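The Parcel That Came Back Nine Times

I have a confession, and my mail carrier already knows it. I am a terrible online shopper. Over the past year I've sent back more clothes than I kept, and most of them came from Plikent, the outlet site that everyone in Millby seems to have open in a tab somewhere.

It started in April with a raincoat (marked down to $100 from $150, so obviously I pounced!). The first one was too tight in the shoulders. The second was a lovely green, only I'd ordered navy. By fall I'd made 9 returns and was on first-name terms with Palesa Makhubela at the drop-off counter, who now reaches for the tape when I walk in. 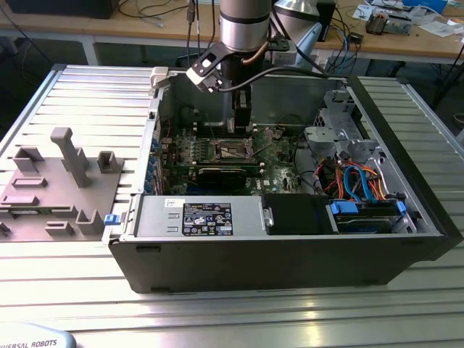

A Dell desktop with the side panel off and a gripper reaching in over the motherboard.

So I asked my friend Elmarie Mtshali, who buys practically everything online, how she does it. She leaves things in her cart for four days, she told me, and half the time a coupon lands in her inbox before she's made up her mind. She also reads the bad reviews first, and only the ones that mention sizing.

I tried it with a pair of boots from Pluvia. Four days is a long time when you really want boots! But the coupon came, free shipping and all, and the reviewers were right about going up half a size.

The raincoat, by the way, I finally bought at Mnguni on Main Street, full price, after trying it on twice. Palesa says she likes the color.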